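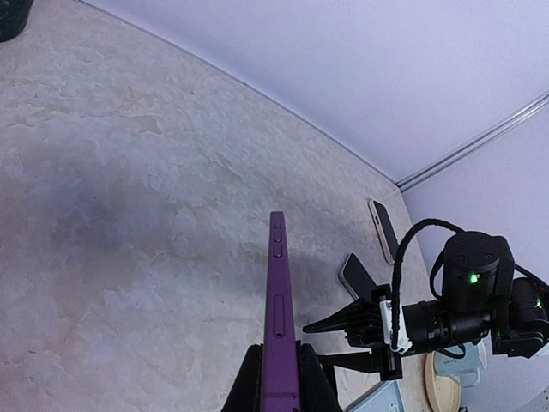
Last year's group told us they wished they had known sooner how much of the work is simply sitting with people at their own kitchen tables, so we are putting that first. If you like company, if you can take a second cup of coffee when it is offered, and if you don't mind a story that goes by way of three cousins and a flood before it gets to the point, please read on. We would love to hear from you.

Call for participants: The Burnodley Listening Year

We are looking for people to help us collect the spoken memories of Burnodley and the villages along the Judach valley. The project is in its second year. In the first we recorded talk about the mills, the school bus that never made it up the hill in snow, the two bakeries that would not speak to each other, and a great deal about dances. We thought we would be finished by now. Then the people we had talked to began sending us to their neighbors, and their neighbors had brothers over in Tazi, and so here we are asking for more hands.

We have room for two kinds of participants this time, listeners and tellers, and you are welcome to be both.

Listeners

Listeners go out in pairs to visit a teller, usually at home, and have a conversation that lasts as long as the teller wants it to. Most visits run between one and two hours. You will be given a small sound recorder, a folder with the consent forms, and a sheet of opening questions that you will probably abandon after ten minutes, as everyone does. Afterward one of you writes up a short summary, a page or so, with the names of places spelled as well as you can manage. We check the spellings later against the old parish maps, and there is a long-running argument in the office about the two ways of writing Upper Gorkard Lane that you are free to join.

We ask each listener to take on 7 visits between May and the end of the fall. Some people do them all in a few busy weeks and some spread them out, and either is fine with us as long as your partner agrees. You need to be 18 or older. You don't need any background in history, and you don't need to be from the valley, although it does help if you have a fair idea of which road goes where. A car is useful. If you don't have one, tell us and we will pair you with someone who does.

What matters much more is patience – real patience, the sort that lets a silence go on a bit. Many of our tellers are in their eighties and nineties. They stop to think, they go off to look for a letter, they correct something they said half an hour ago. The recordings we treasure most are full of this, and we have learned to leave it all in.

There is a training day before the visits start, held in the upstairs room at the Gorkard Reading Rooms. It begins at 9:30 in the morning and we are generally done by 4. Lunch is on us (soup, bread, more cake than is sensible). We go over how to set up the recorder, where to put it so it doesn't pick up the refrigerator, how to explain the consent form in plain words, and what to do if a conversation turns sad, as some of them will. In the afternoon you will practice on each other, and people tend to get very fond of their partners by the end of it.

Tellers

If you grew up in Burnodley, Tazi or anywhere along the Judach, or if you came here to work and stayed, we would be so glad to talk with you. You don't have to be old. You don't have to have done anything you think of as important. One of our favorite recordings from last year is a man explaining, with enormous care, how his mother folded sheets, and by the end of it you know the whole house.

This year we are especially hoping to hear about:

Seasonal work, including fruit picking and the winter jobs on the road crews
The Tazi ferry, and the years after it stopped running
Shops that have closed, and what they smelled like
Languages other than English spoken at home
Being a child during the dry summers

You choose the place and the time. You can have a friend or a family member sit in, and you can stop whenever you like. Once the recording is ready we will send you a copy, and nothing goes into the archive until you have heard it and told us you are happy. If you would like a part taken out, we take it out. You may also ask for the whole thing to stay closed for 50 years, and a few people have chosen that, with some relish.

What we can offer

Listeners receive $50 for each completed visit, summary included, plus mileage. Tellers receive a $50 thank-you, which you may pass along to a neighbor or a good cause if you would sooner not keep it. Everyone who takes part is invited to the supper in the winter, when we play some of the recordings out loud. There is usually singing, and it is not always planned.

How to get in touch

Listeners, please write us a letter or an email telling us a little about yourself and why this appeals to you. One page is plenty. We don't need a résumé. If there is a place in the valley that means something to you, put that in too, as we do enjoy reading about them. We will call everyone who writes, and we will ask for the names of 3 people who know you well, as you will be going into other people's homes.

Tellers can simply leave a message at the Reading Rooms desk, or have someone leave one for them. Speak slowly when you give your phone number, please, as the answering machine is older than some of our listeners. The desk is open from 10 in the morning until 2 in the afternoon, and if you come by in person, the kettle is generally on.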